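Zuccaro Felt Work Mat review: four months on my table

Rating: 4 out of 5
Color: Sand
Bought: by me, with my own money

So I wanted a mat for small electrical jobs. I redo lamps, mostly, and I fuss with switches and outlets before they go in a wall, and my table is white and shows every single scratch. I'd been using a folded bath towel for years (don't laugh) and the towel bunches up the second you lean on it, plus the little loops grab screws and hide them. My sister-in-law Graziella Bassi has the Zuccaro in gray for her sewing machine and I kept petting it every time I went over, so in July I gave in and ordered one. $40, free shipping, showed up rolled in a tube.

First thing, unrolling. It does not want to lie flat! I put cookbooks on the corners overnight and one corner still had a little curl to it on Monday. It settled down by the end of the week. If you need it for a job the same day, plan on swearing a bit.

The felt is nice and thick, with enough texture that things stay where you set them. Wall plates are the best test I know of, they skate all over a bare table, and on this they just sit. Screws don't roll. I also like the sandy color more than I thought I would, brass and black screws both show up fine, though the clear plastic washers disappear on it completely and I've crawled around looking for ones that were on the mat the whole time.

I had a Gravelel silicone mat before the towel era and gave it to Gerardo Marino, who solders. That's the one to get if you solder. Felt and a hot iron, no. I dropped a bead of solder on mine in the second week and there's a crusty spot the size of a lentil that is never coming out.

Lint: yes, some, mostly in the first couple of weeks. I ran a sticky roller over it and that took care of most of it. I still wouldn't leave an outlet face down on it with the slots open, just in case. Crumbs brush off if you get to them early. Cat hair, forget it, it's part of the mat now.

Where it really won me over was power strips. A long one on a bare table spins away from you as soon as you poke at it, and on the felt I can press on one end and the other end stays put, cord and all.

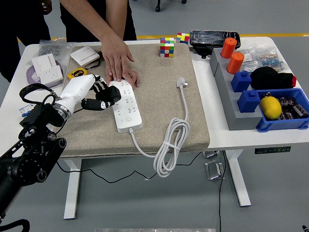
Size is my one real gripe. It's fine for a strip and a couple of fittings, but once there's a long cord in the mix you run out of room fast and things start creeping onto the table. Zuccaro makes a larger one for $20 more and I wish I'd gone for it. Rosalba Cocco bought the Wuvemetti instead, which has a raised lip all the way around, and she loves the lip, but I lean my forearms on the front edge and I think it would drive me nuts.

I took off one star for the curling and the size. Would buy again, in the large.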